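Simulation before hardware: how one integrator writes its gripping rules

Most written procedures for robot cells start at the machine. The ones at Pandotura start a step earlier, with the simulated cell. The integrator fits picking stations for grocery distribution, and its internal rulebook, known to staff as the Gadport rules after the site where the first version was drafted, now covers simulated trials in the same terms as physical ones.

The engineer responsible for the rulebook agreed to discuss it on condition that the company's customers were left out. The conversation dealt mainly with acceptance testing, the part of the work where, in the engineer's view, habits vary most between firms.

"People treat the simulator as a sketchpad," the engineer said. "They change three settings, run it again, and keep the result they like. If you did that on a real cell you would be asked for the change record. We ask for it in both places."

The first rule concerns the starting state. Before any item is loaded, the gripper is opened and viewed against a bare table, and the state is saved under the trial number. A trial with no saved starting state is void, whatever its result. 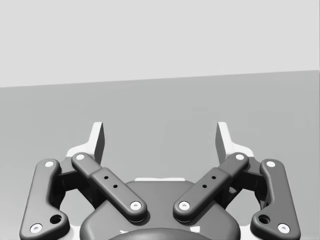

By a staff writer, Kovholm Automation Review
10 February 2019

The check is short. The operator confirms that both fingertips are open, that the linkage is drawn symmetrically on the two sides, and that nothing has been left over from an earlier run. The last point caused the most trouble in the early versions. Items removed from view were sometimes still present to the physics engine, and the gripper would stop against something that was not displayed.

"You get a contact force with no contact," the engineer said. "It took us most of April to stop arguing about whose model was wrong. The model was fine. The reset was wrong."

The second rule sets the number of attempts. An item is accepted in simulation after 75 grasps with the same gripper settings, spread over 13 starting positions. Friction values are fixed before the series and may not be changed inside it. If a value has to be corrected, the series starts again from zero and the abandoned one is kept on file.

Asked whether that was excessive for ordinary packaged food, the engineer disagreed. Short cylinders are a standard difficulty. The side wall offers little height to the fingertips, and a pad that comes down too low meets the table before it meets the can. The rulebook requires a clearance of 6 millimeters between pad and table during closing, and the figure is checked in the log. A visual check is not accepted.

Clutter is handled by a third rule. No item may be accepted from trials in which it stood alone. At least part of the series has to be run with other packages on the table, of different shapes, and at least one of them set at an angle to the table edge.
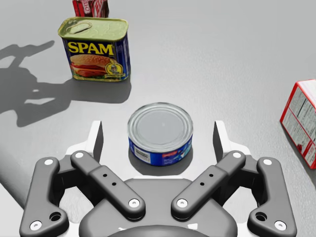

A can of tuna between the open fingers in a simulated trial, with other grocery items on the table.

"The neighbors matter for the approach and for the lift," the engineer said. "An outer link can sweep through a box that the fingertips never go near. If you only record what happens at the pads, you miss it."

For that reason every contact is logged, including contact between packages and any part of the hand behind the fingertips. A grasp that moves a neighboring item by more than 20 millimeters is counted as a failure even when the target is lifted and held. The Jakubowski line, the company's oldest product, was tested under looser terms, and its records have been left as they were with a note stating which edition applied.

Lighting is also written down. Where a camera is used to locate items, the position of the light source is part of the trial record – shadows from the arm can fall across a label or an edge, and a detector tuned under one light may not hold under another. The rulebook asks for a second series with the light moved. It does not prescribe where.

The engineer was more cautious on the question of transfer to hardware. A simulated pass gives permission to start physical trials and has no other standing. It may not be quoted to a customer as a success rate, and it may not be averaged with physical results.

"They are two different measurements," the engineer said. "We print them on separate pages."

The next edition will deal with dented and partly crushed packages, for which the company has no agreed method. Rigid models do not represent them well, and deformable ones run too slowly for a full series. A draft has been circulated at Gadport – comments are open until the end of the quarter.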